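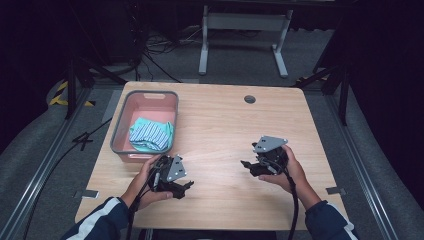
4. Good practice at the table (two-hand station)

Applies to every folding and basket task on the Flisura hand-held pair. Read once in full before your first shift, then keep it open at the station. Section 3 (charging and pairing) has to be finished first. If the pair isn't paired, nothing below is going to help.

4.1 Before you pick up the grippers

1. Sign in on the Clolta tablet. Own name only. No sharing log-ins, not even for one take.

2. Check the tabletop clamps. Push down on one corner, then the opposite one. Any rocking, stop and call the shift lead.

3. Table clear except for the basket and whatever cloth is on the task card. Phones, cups, pens, badges: off.

4. Basket goes near the far left corner, all of it on the table. Don't hang it over the side.

5. Keep the grommet hole clear. Nothing set on it, nothing dropped thru it.

6. Look at the floor. Cables on the floor stay behind the table or along the rails. If one has crept into your standing spot, move it before you start and not halfway in.

CAUTION: The rails are a trip hazard. Walk around the ends. Do not step over with the grippers in your hands.

4.2 Holding the pair

1. Left unit in left hand, right unit in right. Fingers pointing in, toward each other.

2. Wrap the handle, don't pinch it. Thumb where it rests easy.

3. Keep hands, sleeves and cables off the metal plate on top. A covered plate means a lost track and the take is thrown out.

4. Let the cable hang off the near edge, on your side. One loop of slack. Never wrapped around the wrist.

5. Long sleeves are OK if the cuff stops short of the handle. Push it up or band it. Rings and bracelets off.

Note: If your hands are small, ask for the short grip. Same part for left and right. Comes in the Wongsuwan spares box, under the foam.

4.3 Pad check (do this EVERY time, both hands)

Most bad takes last November came down to pads. Takes a few seconds. Do it.

1. Open both fingers all the way.

2. Look at the inner face of each pad. Flat and matte is what you want. A slightly rough corner is fine.

3. Look for frayed edges, flaps, strips hanging off, or a thin light line where the pad meets the plastic. Any one of those, the pad is done.

4. Check left and right seperately. They don't wear at the same rate and one good pad tells you nothing about the other.

5. Run a fingertip along the edge. If it catches, log it.

6. Close gently on nothing. Pads should meet square.

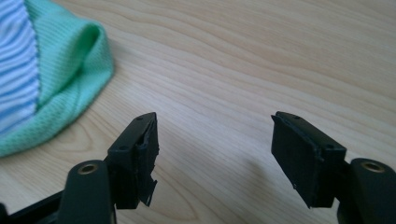
4.4 When a pad fails the check

1. Put the gripper down. Don't "finish this one first."

2. Tag the take on the tablet as PAD, with side (L or R) as seen by the operator.

3. Change both pads on that gripper, even if only one is bad. A new pad against an old one closes crooked.

4. Peel the old pad off from the tip end. No knives. A plastic scraper is in the drawer.

5. Wipe the bare plastic with the supplied cloth. Wait until dry.

6. Press the new pad on, hold, count slowly to thirty.

7. Reset the cycle counter for that gripper only.

Pad life limit is 2,400 closes. The tablet warns at 2,000. The warning is not a suggestion, plan the change for your next break. Pads can go earlier than that on ribbed or knit cloth. The worst one on our log went at 2,109 and it had passed the check that same morning, so the counter does not replace looking.

CAUTION: Never tape a loose pad. Never glue a torn strip back down. Loose bits end up in the cloth and then in the data.

CAUTION: Do not touch the brass inserts at the base of the fingers with any tool. Not a user adjustment.

4.5 Handling the cloth

1. Start from the layout on the card. Folded, bunched, flat, whatever it says. Don't tidy it up.

2. Grip on a fold or an edge if you can. On striped or ribbed pieces go for the thicker part.

3. Move at a pace you could keep up all day. Fast takes look good and get rejected.

4. Missed grip: open up, back off, try again. Leave the miss in. Misses are wanted.

5. Two misses in a row are OK. On the third, stop and redo the pad check.

6. Cloth never touched by bare hand during a take. If it falls on the floor, end the take, swap the cloth.

7. Fingertips stay off the wood as much as possible. Skimming is fine, dragging isn't, it chews up the pads.

Note: Lighting is set for the table and drops off behind it. Don't move the lamps or open the curtain to see better. Report it if the tabletop itself looks dim.

4.6 Station rules

- One operator at the table. Anyone else stays outside the hazard tape.

- No talking to the operator during a take unless it's to say stop.

- "Stop" from anyone means stop. No discussion until the grippers are down.

- Break after each block. Shake your hands out. Sore wrist or thumb goes in the log same day, no matter how minor.

- No faces, papers or screens in view of the gripper cameras. If it happens, tag the take PRIVATE and it gets deleted at the Brivari end.

4.7 End of shift

1. Open the fingers, rest both units on the table, cables toward you.

2. Do the pad check one last time and log the result for each side.

3. Cloth back in the basket, folded or not, doesn't matter.

4. Log out. Wait for the upload bar to finish before you pull any cable.

5. Spare pads down to 2 packs? Reorder now, not tomorrow.

Questions on this section go to Pongsak Rungrueang. Pad limits above replace the ones on the old laminated card, so please throw that card out if you still have it.

Section 4 last changed 15 June 2024. Next: 5. Calibrating the pair.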